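The Ramer arrived in February, in two crates, and the lease ran to 4000 a year, which my sister said was a lot to pay for folded tea towels. I told her it would do more than that. The brochure said 1000 household tasks. By the end of the first fortnight it had managed two, and one of those was switching itself off at night.

Still, I gave it the mornings. I would sit by the door of the back kitchen at Flasano with my coffee and let it get on. It was slow. It would open its fingers over the table and wait, as if the next part had to be sent for. Cloth was the trouble. Cups it could lift, but anything with a seam or a soft corner kept it thinking until my coffee was cold.

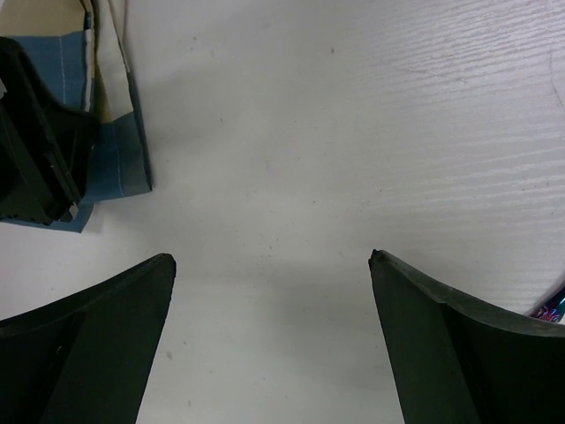 My sister wanted to know how long it would take to clear a table, any table, if she left it alone and went to the shops. I said I didn't know. She said her hands could do it before the kettle boiled, and that they came free.

I rang Després, the firm that had leased it to us. The woman on the phone was patient. She said cloth would come with the next update — perhaps the one after. I wrote that down on the back of the delivery note.

That evening I folded the towels myself. The machine stood by the wall with its light on. I put the last towel in the drawer, then took it out again and left it on the table for the morning.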